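Dînette et fruits factices : la table blanche

Galerie mise en ligne le 21 février 2021

Cette page réunit les fruits et la vaisselle de jeu rangés sous l'étiquette Floka dans notre ludothèque de Clevham. Le lot se prête pour 2 semaines, avec le reste du coin cuisine, et il se joue de préférence sur une table claire où les petites pièces se retrouvent vite.

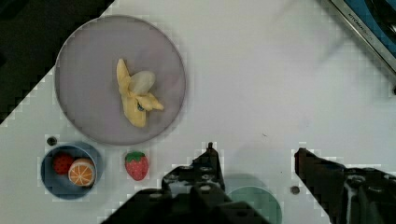 Banane épluchée sur la grande assiette, fraises et demi-orange juste à côté.

La banane
Les pans de peau jaune sont ouverts autour du fruit, de couleur crème pâle. C'est la pièce que les enfants demandent le plus — elle sert de dessert, de téléphone, parfois des deux dans la même partie.

La grande assiette
Ronde, gris lavande, avec un bord légèrement relevé. Elle fait office de plat de service. Nous la rangeons toujours au fond du bac, les autres pièces par-dessus.

Le bol bleu
Petit et rond, il contient une boule rouge à texture de fraise et une moitié d'orange dont on voit les segments. Il convient aux jeux de tri par couleur comme à la salade de fruits.

La fraise
Posée hors du bol, sous l'assiette, avec ses graines claires et sa collerette verte. Elle figure sur la fiche de prêt à la ligne « petites pièces ». Merci de vérifier qu'elle est bien dans le sachet au retour.

L'assiette bleu-vert
On n'en aperçoit que le haut. Elle complète le service et sert souvent d'assiette individuelle quand la grande est déjà prise.

Emprunter le lot
La caution est de 30 euros, rendue au retour du bac complet. Une pièce manquante n'entraîne pas de pénalité si elle est rapportée dans le mois. Le lot peut être retiré au comptoir de la rue Cairns, aux heures habituelles, sur présentation de la carte d'adhérent.

Entretien
Eau tiède, un peu de savon, séchage à plat sur un torchon. Pas de lave-vaisselle pour les fruits. Les assiettes et le bol se lavent à la main de la même façon.

La prochaine galerie sera consacrée aux légumes et aux boîtes de la série Dradwood. Elle paraîtra en avril — les bacs sont encore en cours d'étiquetage.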